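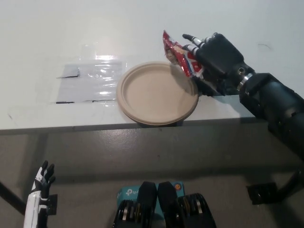
The snack table at the Bernden community hall will run through the spring, organisers have confirmed, after a trial that was first meant to end in April. It opens at 3.30 in the afternoon for children coming in from the after-school clubs and closes when the last club finishes. Food goes out on paper plates, one to a child, and crisps and similar snacks stay in their bags until they are handed over. A sheet of clear plastic is taped down on the white tabletop beside the plate, with strips of dark tape along its edges, and takes the spills from anything opened on the spot.

Toshiko Koyama, who runs the table, said the plastic had cut the cleaning to a few minutes. "We had a cloth on at first and it had to go home with somebody every night," she said. "Now we wipe it, and when it gets too creased we put a new one down."

The hall serves 30 children on a busy afternoon and 20 on a quiet one. Snacks are free to under-8s. Older children pay 20p, and the money goes towards plates and fruit. Volisport, the sports club that uses the hall next door, has agreed to pay for drinks until the summer.

Parents had asked for more choice for children who cannot eat nuts or milk. Koyama said those snacks would be kept in a separate box under the table, with the packets left sealed so that labels can be checked. Families should give the details to the hall office on Sekum Road before a child's first visit.

A second table, for hot food, is planned for the autumn if the kitchen repairs are finished. The office is open until 7 in the evening.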